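Okari Panel Show Archive: README

Okari is a catalog of radio panel shows, quiz half-hours and word games, put together by people who love the format far too much. If you've ever wanted to know who sat in the third chair the week the buzzer broke – welcome, you're among friends!

What's in it

The current release covers 1197 episodes across 28 shows. Each episode gets one row in episodes.csv, with the show name, host, panelists, round titles and final scores where the host bothered to read them out. Running times are in seconds. Guest hosts have their own column, so you can trace every handover from one presenter to the next, which is my favorite thing to do with it.

Transcripts exist for 306 episodes. Hülya Dursun typed up most of the Sarıgül recordings by ear, laughter and all, and they are a joy to read. Laughter is marked [L], applause [A], and a successful challenge [C].

Files

episodes.csv – one row per episode
people.csv – hosts, panelists, scorekeepers
rounds.csv – round names and rules, as announced on air
transcripts/ – plain text, UTF-8
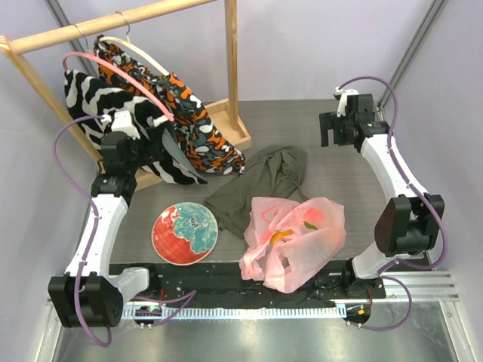
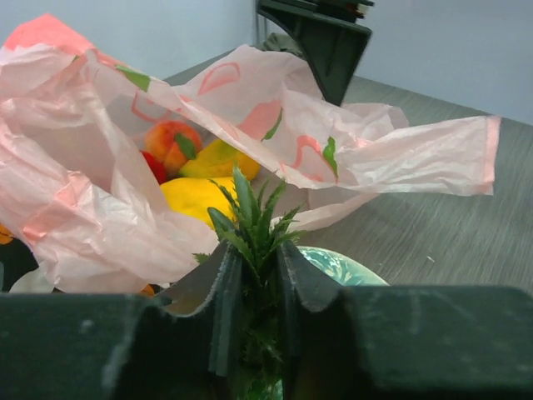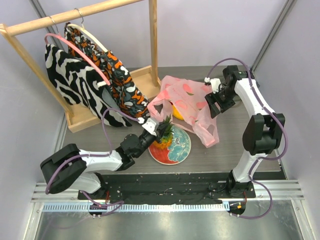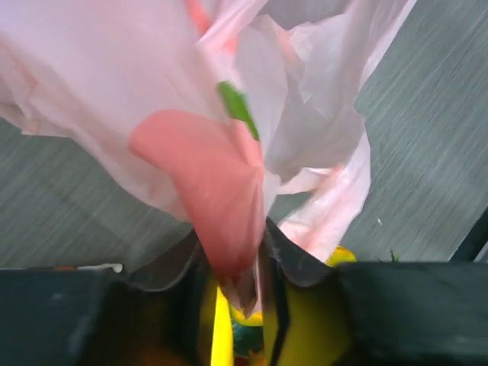

Names and spelling

Panelists are listed under the name used on air. Turkish letters are kept as they are, so please don't strip the dots. If your spreadsheet turns Yiğit into something strange, re-import the file as UTF-8 and he'll come right back.

Known gaps

The second season of Ullside has scores but no round titles. Skollbridge changed its scoring partway through a season, and we haven't converted the older points, so don't compare totals across the change. Repeats are left out unless they were re-edited.

Contributing

Corrections are very welcome, even tiny ones! Send one change per request and say which recording you listened to. Yiğit Sönmez merges the data files, and Chantelle Potgieter looks after transcripts. The next release is planned for January, with rounds.csv getting most of the attention.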